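Home | About | Methods | Results | Publications | Join | Contact

About Larnivard

Larnivard is a research company working on robot manipulation. Our subject is narrow: how to train a control policy for a two-jaw gripper from recordings made by people, without a robot present during recording. We publish the method, the hardware drawings and the failures, and we license the training software to groups that build arms.

The company was set up to continue work begun under the project name Plollus. The first version of that work used teleoperation. An operator drove the arm through a task with a pair of handles, and the arm's joint positions were logged together with the video. The data were clean, but the rate was poor. An operator needed several minutes for a task that takes a person a few seconds by hand, and every recording was tied to the one arm in the one room where it was made. When the arm was down for repair, recording stopped.

Hand-held recording removes the arm from that stage. A person carries a gripper in the hand, performs the task directly, and the camera on the gripper sees approximately what a wrist camera on the arm would see later. The jaw geometry is the same in both cases. What has to be recovered afterward is the path of the gripper through space and the opening of the jaws at each time step.

How a recording becomes training data

Each gripper carries a wide-angle camera that looks out past the jaws. The wide field costs resolution at the center and bends straight lines badly near the rim, and we accept both. A narrow lens loses the surroundings as soon as the jaws come close to an object, and with them the features needed to track motion. We do not rectify the video before training. Earlier tests with rectified input gave worse policies on tasks where the second hand entered from the side, as the crop that follows rectification removes most of that region.

Gripper motion is estimated from the video together with inertial measurements. For two-handed tasks the relation between the grippers matters more than the position of either one in the room. A square printed marker is mounted on a gripper so that it can be located directly in the other gripper's view whenever the two face each other. Between sightings, the relative pose is carried forward from the separate tracks, and the error grows until the next sighting. Segments in which the gap is too long are dropped.

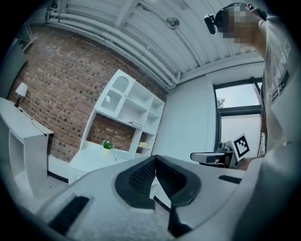
View from one hand-held gripper, with the second gripper and its marker card at right.

The person recording may also wear a head camera. Its video is not fed to the policy. We use it for labeling, to find where one attempt ends and the next begins, and to settle disputes between annotators over whether an object was placed or dropped.

Jaw pads are soft, with a fine raised texture on the gripping faces. The same pads are fitted to the arm. This was a late decision in Plollus and should have been an early one. Policies trained with one pad and run with another closed at the right time and in the right place, then let thin objects slip. No change to the training procedure made up for the difference.

Main result

The reference task set, Clurkus, has four two-handed tasks: opening a zippered pouch, folding a small towel, moving a cup from one gripper to the other, and setting a lid on a box. For each task we collected 1000 demonstrations in furnished rooms of different kinds. After filtering for tracking quality, the towel task kept the fewest of the four, with 455 demonstrations. Folding brings the grippers low and parallel for long stretches, the markers turn away from both cameras, and the relative pose drifts past the limit we set.

The finding we consider most useful concerns the choice of rooms. With the number of demonstrations held fixed, policies trained on recordings spread over many rooms did better in an unseen room than policies trained on recordings from one. The effect was strongest for the cup task and weak for the lid task. Adding more demonstrations in rooms already covered gave little after a certain point. We now plan collection by room first and by repetition second.

A second finding is negative. We expected that slower, more careful demonstrations would give better policies. They gave policies that paused. Demonstrators are now told to work at their ordinary speed and to leave small corrections in the recording, including regrasps. A recording is discarded only when the task is abandoned or the tracking fails.

What the method does not do

There is no force measurement in the current grippers. Tasks that depend on pressing with a known load, such as seating a tight connector, are outside the method as it stands. Plain walls close to the camera remain a problem for tracking – a corner with shelving or exposed brick gives far more to work with than a painted surface. Reach is also unsolved in part. A person can place the gripper where an arm mounted at a fixed base cannot follow, so every path is checked against the arm's limits, and those it cannot follow are removed before training.

Current work

Zoëga is the next version of the recording pipeline. It replaces the offline tracking step with one that runs during recording, so that a demonstrator learns within 5 seconds of finishing whether the attempt is usable. At present this is known only after processing, often when the room has been left. The tracking code was frozen in May and is under test against the older pipeline on the Clurkus recordings. Agreement is good on three tasks. On the towel task the two pipelines disagree on which segments to keep, and we have not yet established which is correct.

Requests for the gripper drawings, the Clurkus task definitions or the filtering scripts can be sent through the contact page. Raw video from private rooms is not distributed.

Page revised 24 July 2018

Filed under: Company, Manipulation research, Learning from demonstration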